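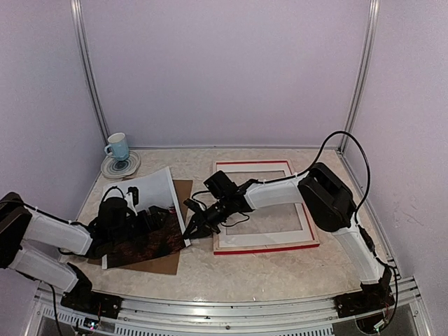 3 min read

4. Picture Framing as a Household Task

4.1 Why framing

Most tests of household robots use rigid objects: cups, blocks, cans, boxes with lids. A machine that does well on those can still be a long way from doing chores, where much of the material is thin and flat. We wanted a job that an adult finishes in a few minutes without thinking hard, and that includes at least one thin sheet. Putting a print into a picture frame fits. The print has to be picked up by an edge, held without creasing, turned to match the frame and laid down square. The sheet of cardboard that goes behind it has to follow.

4.2 Setup

Figure 1 shows the bench at the Candar site, with two arms mounted at the front of the table and a camera above each wrist. The print lies on the cardboard, the two turned at different angles, and the frame is next to them with its opening clear. The mug and saucer at the rear left are not part of the task. They stay on the table in all runs at this site, and touching either one is recorded as a fault.

The second site, Irkov, uses the same arms and the same frame but a darker tabletop. Start positions at both sites were drawn from one list of 200 layouts. The control policy, Yimer, was trained on 2000 demonstrations given by people steering the arms by hand. We did not tune it separately for the two sites.

Figure 1. Framing task, Candar site. The right gripper is at the white border of the print, close to the left side of the frame. The left gripper is over the dark part of the print.

4.3 Results

We ran 500 trials and split each one into four steps: lift the edge of the print, carry it to the frame, line it up, and place the cardboard. A step was scored only if the one before it had succeeded.

Lifting the edge was the weakest step at both sites. When the edge already stood a little above the cardboard, the fingers could get under it and the lift usually went well. When the print lay flat, the gripper tended to push the sheet along or pick up the cardboard with it. A person in the same spot slides a fingernail under the corner or bends the sheet a little. The policy had seen both tricks in the demonstrations, done with grippers, but seldom tried the second.

Carrying gave few problems once both arms had hold of the print. Lining up was slow. The arms made many small corrections, and prints with a dark lower half and a pale upper half were placed more accurately than prints of one even tone. We think the border is easier to find in the wrist cameras when it sits next to a dark area, but we have not tested this directly.

The cardboard was the easiest part. It is stiff, and small errors in its position did not matter much.

4.4 Is it ready for a home?

On this task, no. The arms can do every step, and in a good run they do them in the right order with no help. A person is still much faster and does not need a raised edge to start from. A small framing shop could use the system for placing backing sheets while a worker handles the prints, and we consider that the nearest practical use. The Ludance gripper pads described in Section 5 were added to deal with flat edges.

Related items
Folding Paper Bags With Two Arms
Thin Sheets and Parallel Grippers: A Short Review
Bench Layouts for Repeatable Chore Tests
Sorting Mail by Hand and by Machine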